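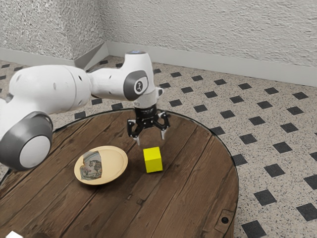
Poster awards at student research fairs should be decided on written reports, with the poster treated as a visual aid. The current practice at Nandlow, and at most engineering colleges I have dealt with, is the reverse. A judge walks the floor of Spahić Hall with a clipboard, stops at each assigned poster for four minutes, and fills in a scoring sheet. Under that constraint the largest figure does most of the work. A white arm bent down at the wrist over a round wooden table, with a black gripper and a small blue light, is understood from across an aisle. A residual plot is not understood from anywhere without a few sentences of setup, and a student who spends those sentences on setup has used up a good part of the visit. The two posters may rest on work of equal quality. The scoring sheet has no means of finding out.

I have judged at the Nandlow fair for several years and have advised students who entered it, so I have seen the sheet from both sides. It asks for scores in clarity, technical content, presentation, and response to questions. Clarity and presentation overlap almost completely. Technical content is scored from the same conversation that produces the other scores, and in practice it follows them. A judge who found the talk easy to follow tends to assume that the content was sound. I have done this myself and noticed it only when I later read the student's thesis chapter, in which the control condition had been run on different equipment from the treatment condition. Nothing on the poster was false. The difference was simply not on it, and I had not asked.

Last October I went through the judging records stored in Drorketum, the system the college uses for abstracts and scores. It held 1,071 completed sheets. I was looking for one thing, which was how far the two judges assigned to a poster agreed with each other. On presentation they agreed fairly well. On technical content they agreed poorly, and the disagreement was worst for posters whose judges came from different departments. That result should be read with care. Some of the disagreement is legitimate, as a structures person and a controls person will weigh the same experiment differently. But the award is computed from the sum, and the item with the least agreement carries the same weight as the item with the most.

The usual defense of the floor visit is that it tests whether the student understands the work. I accept that it can. A good judge with enough time will ask why a sample was discarded, or what happens to the result if the sensor offset is wrong, and the answer is informative. The trouble is the time. Four minutes has to cover an introduction, the student's prepared talk, and whatever questions remain. The prepared talk expands to fill the visit. Students are coached to let it expand, and I cannot blame the people who coach them, having done some of the coaching.

There is also a matter of which students are served. The Hena program brings undergraduates into our groups for a term, many of them working in a second or third language. Their written work is often careful. They draft it, a labmate reads it, they fix it, and the final version says what they mean. The hall during judging is loud, the floor is hard, the rows are close together, and a judge who has been standing since eight in the morning is not at his best as a listener. A format that measures speed of speech in a noisy room will rank these students lower than their work deserves. It will also rank lower the student who answers slowly out of caution, a trait we otherwise spend years trying to teach.

My proposal is limited. Each entrant would upload a report of up to 4 pages two weeks before the fair, through the same form that now takes the abstract. The report would state the question, the method, the data, and the known weaknesses. The last section would be required and scored. Judges would read the reports at their own desks and enter the technical score before the doors open. The floor visit would then be used entirely for questions, with no prepared talk, and it would carry a smaller share of the total. Posters would still be hung. They are useful to visitors, and students should learn to make them, but the layout would earn no points of its own.

The main cost falls on judges. Reading takes longer than walking, and it is already hard to recruit enough faculty for the hall. I would expect some to decline. Against this, reading can be done at any hour, and the colleagues who avoid the fair at present are often the ones who dislike the noise and the standing. The department could also count it as service, at the same rate as reviewing for a conference, which it resembles. If there are still too few readers, the number of entries should be reduced by requiring the advisor to read the report before it is uploaded. I suspect that this one step would remove a fair number of posters that now arrive with the advisor's name on them and little of the advisor's attention.

A second objection is that reports can be written by someone else. So can posters, and a template passed down through a research group accounts for much of what hangs in Spahić Hall each spring. The question period is the check on authorship. It becomes a better check when the judge has read the report and arrives with a specific line to ask about.

I would not extend the argument to the public side of the fair. Parents, alumni, and local employers come to see what the students are doing, and for them a large clear picture and a short talk are the right things to offer. A people's choice award could be decided on exactly that basis and labeled accordingly. The college award goes on a résumé as evidence of research ability, and graduate admissions readers take it that way. The scoring rule comes up for renewal before the next call for abstracts, and the Drorketum form would need one added upload field.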